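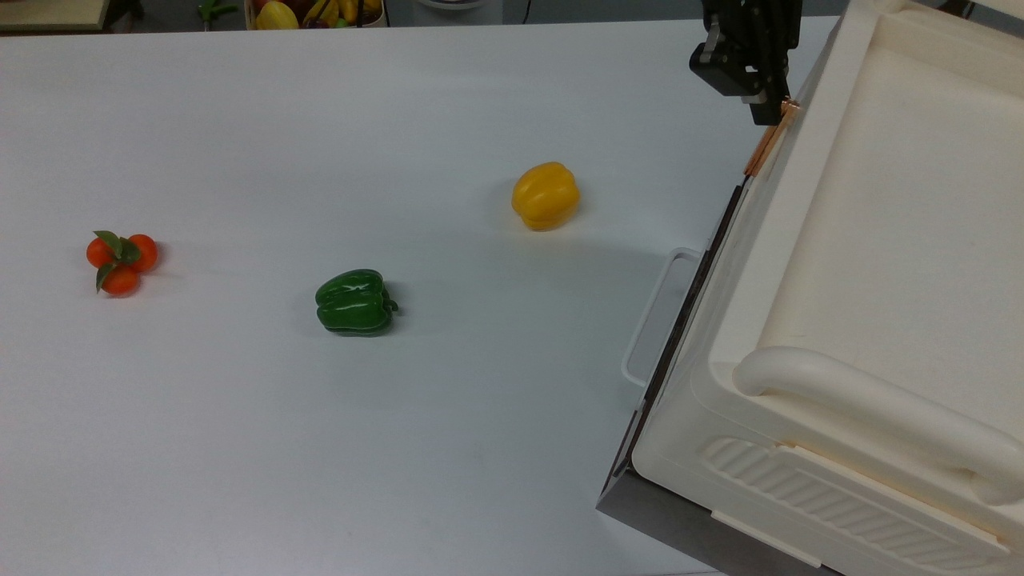 According to a reader's note appended to the Noltance edition of this entry, green and yellow bell peppers should not be treated as separate vegetables, as both may come from the same species and differ mainly in variety and ripeness.

The bell pepper is the large, mild fruit of certain cultivars of Capsicum annuum. It is classed as a fruit in botany and as a vegetable in cooking. The species is native to the Americas and is now grown in most warm and temperate regions.

Color
Most bell peppers are green before they are ripe. Depending on the cultivar, they turn yellow, orange or red as they mature, and a few remain green. Green peppers have a slightly bitter taste - ripe ones are sweeter.

Structure
The fruit is hollow and usually has three or four lobes. Seeds are attached to a pale core beneath the stem. Bell peppers produce little or no capsaicin, the compound responsible for the heat of chili peppers.

Storage
Whole peppers keep best unwashed in the refrigerator. Cut pieces should be covered, chilled and used within 2 or 3 days. Peppers may also be frozen raw, although they soften when thawed and are then better suited to cooked dishes.

Regional use
In the Bresia district, bell peppers are traditionally stuffed with rice and baked. The Pawłowska market garden lists 37 cultivars in its seed register, revised each January, and sells its surplus in crates at the end of the season.

Home | Plants | Foods | Regions | Index
© Braltel Reference. Contact the editors. Back to top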